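Home | Articles | Opinion | Topics | About | Contact | Search

This site uses cookies to remember your settings. By continuing to read you agree to our cookie policy. Accept | Manage

Opinion

Count the folds a person would redo

Most papers on robot laundry report one number, the success rate. The robot folds a shirt, someone looks at the result, and the trial is marked as a pass or a fail. I think this number is close to useless for cloth, and I think the way we now collect training data gives us something better.

I spent part of January going through results from a small project at Navesville, where I help with evaluation. The method is one many groups now use. People hold a pair of grippers in their own hands, with a camera recording, and fold clothes the way they would at home. The recordings train a policy, and the policy is then run on a pair of robot arms carrying the same kind of gripper. There is no teleoperation rig and no robot in the room during collection. You can do it on a bed.

That last point matters more than it sounds. When data had to come from a robot, it came from a lab bench with a flat black mat and good lights. Handheld collection goes where cloth is normally handled. A fitted sheet has wrinkles of its own and it moves when you drag a shirt over it. A mattress gives when you press down. A policy trained only on the mat learns that the surface is a fixed thing, and it fails in a dull and predictable way when the surface is not.

We compared two policies with the same network and the same amount of data. One was trained on bench recordings and the other on recordings made on beds, couches and carpets. Tested on the bench, they scored within a whisker of each other. Tested on a made bed, the bench policy finished 3 shirts out of 15, and the other finished 7.

Seven out of fifteen is nearly half, and that is how it would be written up. But I watched all of those trials, and the score hides most of what went on. In one failed trial the arms folded both sleeves in cleanly, folded the body once, and then let go of a corner on the last move. In another failed trial the gripper closed on nothing, lifted nothing, and went through the whole fold in the air. Both are a zero. The first shirt needed one second of a person's help. The second had not been started.

The passes have the same problem. Our rule was that the shirt had to end up inside a rectangle of a given size with no sleeve sticking out. One of the seven passes had a thick roll of fabric trapped in the middle. Anybody putting away laundry would have shaken it out and begun again. It met the rule, so it counted.

What I would like to see reported is how much a person would have to redo. It is a simple measure to take. After the robot stops, a person picks up the handheld grippers and finishes or fixes the fold, and you count the grasps they make. A perfect fold costs zero grasps. A dropped corner costs one. A shirt that was never touched costs whatever a full fold costs, which for our collectors was usually 6 grasps.

The same people who made the training data can do this with the same tools, so the unit stays consistent. The correction is also recorded, so it becomes new training data that starts from exactly the states the robot gets itself into. A pass or fail mark is thrown away once the table is printed.

I have heard three objections to this. The first is that it is slow. It does add time to each trial, though less than people expect, since resetting the shirt takes a person anyway. The second is that people differ in how fussy they are. They do, and the answer is to have more than one person correct the same end state for part of the trials and to print the spread. Pass marks depend on fussiness too. The fussiness is just buried in whoever wrote the rule.

The third objection is the serious one. Someone working on the Tromora arms put it to me that grasp counts reward a timid policy. A robot that does one safe fold and stops will always leave a shirt in a tidy state that is cheap to finish. A robot that tries the whole thing will sometimes leave a mess that costs more than starting fresh. I agree that this happens. I would only say that for a person with a basket of laundry, the timid robot really is the more useful one on those shirts, and a measure that says so is doing its job. Report how far the robot got as well, and readers can judge for themselves.

There is also the question of comparing across groups. Fleteck publishes pass rates on its own set of shirts, and Nambiar, a shared benchmark some of us have been pushed toward, uses a size rule much like ours. Neither can be compared with the other, and neither can be compared with a bedroom. A grasp count would not fix differences in shirts or surfaces. It would at least mean the same thing in both places, as long as the jaws are similar in width and the person doing the fixing is held to using them.

That condition is easy to skip. If the person fixes the fold with bare fingers, the count drops, because fingers can feel an edge under a layer and slide along it. A flat jaw pinches what is on top. Anyone who has tried to pick up a single layer of a T-shirt with one of these grippers knows how often two layers come up, or a bit of the sheet comes with it.

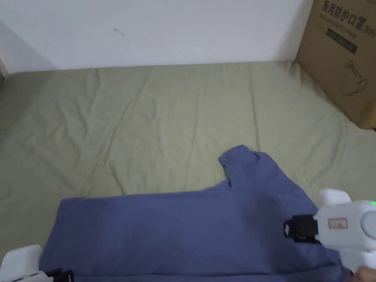 Those double grabs are the errors I most want counted, and a pass rate doesn't record them at all. In our next round on Tuesday we will log them separately, for the policy and for the people, and print both columns.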